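Liltgate Family Routine Planner

Product overview

The Liltgate Family Routine Planner is a wall-mounted planning board for households with children between the ages of 4 and 11. It gives each child a row for morning, after-school and bedtime tasks, and gives parents a single place to record appointments, permission slips and activities.

The planner was developed by Kemthorpe for families whose schedules change from week to week. Tasks are shown on magnetic tiles that can be moved or removed when plans change. A child who has finished a task turns the tile over to show the plain side.

What is included

One steel-backed planning board with rows for up to four children
Printed magnetic tiles for common household and school tasks
Blank tiles and a wipe-clean marker
Wall fixings and a paper drilling template
Parent guide, with suggested routines by age

Tiles are illustrated as well as worded, so that children who do not yet read can follow their own row. Replacement and additional tiles are sold separately in the Waweru tile series, which covers sports practice, music lessons, pet care and shared custody schedules.

Using the planner

Kemthorpe recommends beginning with no more than three tasks per child and adding others once the first are familiar. Younger children generally respond best when the board is mounted at their eye level. The evening row may be set up the night before — many families do this together after dinner.

The planner is not a reward chart and does not include stickers or points. Parents who wish to use one alongside it will find guidance in the parent guide.

Care and safety

Wipe the board with a soft, damp cloth. Do not use abrasive cleaners. Tiles contain magnets and must be kept away from children under the age of 4. Check tiles regularly and discard any that are cracked.

Ordering

Schools and family centers may request volume pricing by contacting the Liltgate sales office. Standard orders ship in January.

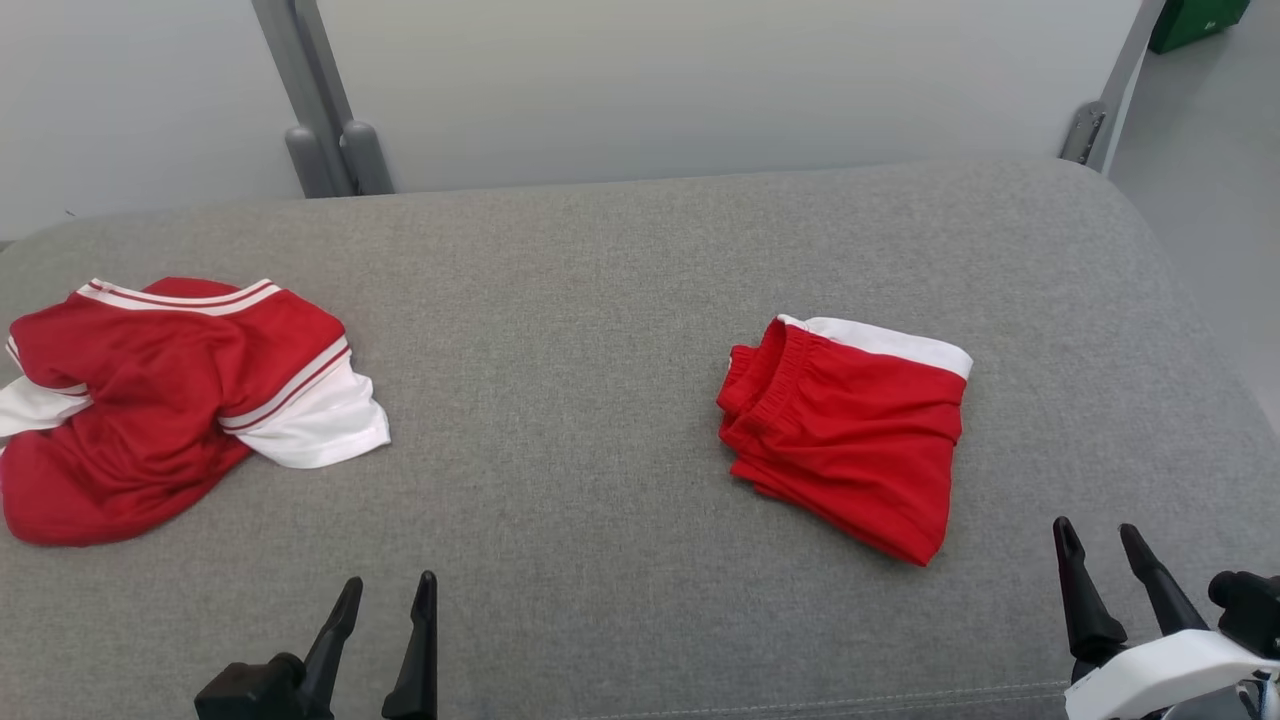 Red jersey and shorts.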